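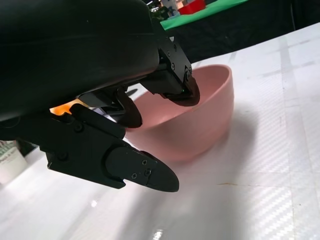
Floconneuse manuelle Zudier, hêtre huilé
Accueil > Cuisine > Céréales et graines > Floconneuses
En stock – expédiée depuis notre atelier de Clescombe

Je vais être franche, j'ai longtemps cru que la floconneuse était un truc de gens qui ont déjà tout. Mes flocons d'avoine, je les achetais en paquet, ça m'allait très bien, et puis une cliente m'a fait goûter les siens, écrasés devant moi cinq minutes avant, avec un peu de lait froid et rien d'autre. Ça sentait la noisette et un peu le foin. Je suis rentrée chez moi et j'ai regardé mon paquet d'un drôle d'air.

Depuis, j'en ai essayé pas mal. Des modèles en plastique qui dansent sur la table, un très beau modèle en fonte que je n'arrivais pas à soulever (il vit désormais au garage), un autre dont la manivelle me tapait dans les phalanges à chaque tour. La Zudier est celle que j'ai gardée dans ma cuisine, et c'est pour ça qu'elle est dans la boutique Prudoseo. Je ne vends pas de machine que je n'ai pas utilisée au petit déjeuner pendant au moins une saison, c'est ma règle, elle m'a coûté quelques confitures de café au moulin mais je m'y tiens.

Ce qu'elle fait

Elle écrase. Une floconneuse ne moud pas, et si vous cherchez de la farine, il vous faut un moulin (voir la page des moulins à meules, j'en parle longuement). Les grains tombent de la trémie entre des rouleaux en acier cannelé, ils ressortent aplatis, et c'est tout. L'avoine décortiquée donne de jolis flocons souples, l'orge mondé des flocons un peu plus nerveux, l'épeautre et le seigle demandent un coup de pouce dont je parle plus bas. Le sésame et le lin passent aussi, avec le réglage le plus serré, et là ce ne sont plus vraiment des flocons mais une sorte de paillette grasse qui est délicieuse sur des carottes râpées.

Le modèle a 3 rouleaux. Les deux du haut attrapent le grain, celui du dessous finit de l'aplatir. Sur les machines à deux rouleaux que j'avais avant, je repassais souvent la fournée une deuxième fois, et il restait toujours trois ou quatre grains entiers qui vous attendaient sous la molaire. Je n'ai plus ce souci avec l'avoine. Avec le seigle, de temps en temps, si je suis pressée.

Les réglages

Une molette sur le côté, quatre positions, un petit clic à chacune. Je vous donne mes habitudes, vous prendrez les vôtres :
Position 1, la plus serrée : lin, sésame, pavot.
Position 2 : millet, et l'avoine quand je veux des flocons très fins pour épaissir une soupe.
Position 3 : avoine du matin. La mienne n'en bouge presque jamais.
Position 4 : orge, seigle, épeautre, et tout ce qui part dans un granola.

On change de position la machine à vide, s'il vous plaît. Si la molette résiste, c'est qu'un grain est coincé : on tourne la manivelle un demi-tour en arrière, il tombe, on recommence. Ne forcez pas avec une pince (je dis ça pour la personne qui m'a renvoyé la sienne au printemps, sans rancune !).

Fiche technique

Corps : hêtre massif, huilé à l'huile de lin
Rouleaux : acier trempé, cannelés
Hauteur : 32 cm sans la trémie
Trémie : hêtre, amovible, contenance un gros bol de grains
Manivelle : acier, poignée en bois tourné, démontable
Fixation : pince à vis, livrée avec ses patins de liège
Fonctionnement : manuel
Entretien : pinceau sec (fourni)
Pièces détachées : toutes disponibles à l'unité, rouleaux compris

Pour la fixation, il faut un plan de travail qui déborde un peu. Avant de commander, passez la main sous le bord du vôtre : s'il y a un tiroir juste dessous ou un gros chant arrondi, la pince ne mordra pas. Dans ce cas, prenez le socle à poser en option. Il est lourd, il n'est pas donné, mais il tient vraiment bien, et on peut s'installer n'importe où avec, même sur une table de jardin.

Sous la sortie, mettez le récipient que vous voulez. Je préfère quelque chose d'assez large, un saladier bas ou une assiette creuse, car les flocons d'orge ont tendance à sauter sur les côtés.

Et la manivelle, c'est fatigant ?

C'est LA question. Pour une portion d'avoine, non, on a à peine le temps de penser à autre chose. Pour remplir un bocal, oui, un peu, et ça réchauffe en hiver. Les enfants adorent tourner, au moins pendant une semaine ! Ensuite il faut négocier. Le seigle est franchement plus dur que le reste, et si vous avez les poignets fragiles je vous conseille de vous en tenir à l'avoine ou de regarder la version électrique, que je vends aussi mais que j'aime moins – elle fait un bruit de perceuse et elle réveille toute la maison à sept heures.

Mon coup de pouce pour les grains durs : la veille, je les passe sous l'eau, je les égoutte bien dans une passoire fine et je les étale sur un torchon toute la nuit. Au matin ils doivent être secs au toucher et juste un peu assouplis à cœur. S'ils collent aux doigts, attendez encore. Un grain trop humide encrasse les cannelures, et là c'est vous qui passerez la soirée avec le pinceau.

L'entretien

Jamais d'eau sur les rouleaux, jamais de lave-vaisselle, même pour la trémie. Un coup de pinceau après chaque usage, c'est suffisant. Après le lin ou le sésame, je fais passer une poignée d'avoine en position 1, elle emporte le gras (et je mange cette avoine-là aussi, elle a très bon goût).

Une fois par an, je passe un chiffon avec un peu d'huile de lin sur le bois. Le hêtre fonce doucement, le mien a pris une couleur de croûte de pain que je trouve bien plus belle que le bois neuf. Côté mécanique, les bagues des rouleaux se graissent tous les quelque 2000 tours de manivelle. Personnellement je ne tiens pas de registre, je le fais quand ça commence à grincer. Graisse alimentaire uniquement, le petit tube est au rayon accessoires.

Dans le carton

La floconneuse montée, la trémie à part, la manivelle, la pince et ses patins, le pinceau, et un sachet d'avoine décortiquée de la maison Iglesias pour que vous puissiez essayer tout de suite. Jetez un œil à la première poignée de flocons et ne la mangez pas : elle nettoie le film d'huile de protection qui reste sur l'acier. Les poules en veulent rarement, le compost s'en accommode.

L'avoine Iglesias, vous pouvez la commander en sac ensuite, mais n'importe quelle avoine décortiquée fera l'affaire. Vérifiez seulement qu'elle est bien décortiquée. Avec l'enveloppe, on obtient un genre de paille à mâcher, j'ai fait l'erreur une fois.

Conservation des flocons

Je n'en fais pas d'avance, ou alors pour deux jours, en bocal fermé au frais. L'avoine écrasée rancit assez vite et prend un goût amer. Le grain entier, lui, patiente des mois dans un placard sec. C'est d'ailleurs ce qui m'a convaincue à l'usage, plus encore que le goût : j'ai un seul gros sac, et plus cinq paquets entamés fermés avec des pinces à linge.

Livraison et retours

Les colis partent de Clescombe dès que la commande est prête, bien calés dans du papier froissé. En juillet l'atelier tourne au ralenti, comptez un peu plus de patience. Si la machine ne vous convient pas, renvoyez-la brossée et dans son carton, même si elle a déjà fait quelques petits déjeuners. Le retour est à votre charge, sauf si elle est arrivée abîmée, et dans ce cas envoyez-moi simplement un mot avec votre numéro de commande.

Souvent commandés avec

Socle lourd à poser pour floconneuse Zudier
Graisse alimentaire, petit tube
Avoine décortiquée Iglesias, en sac
Pinceau de rechange, soies naturelles
Housse en lin lavé, écru ou bleu ardoise (écru en rupture, retour prévu à l'automne)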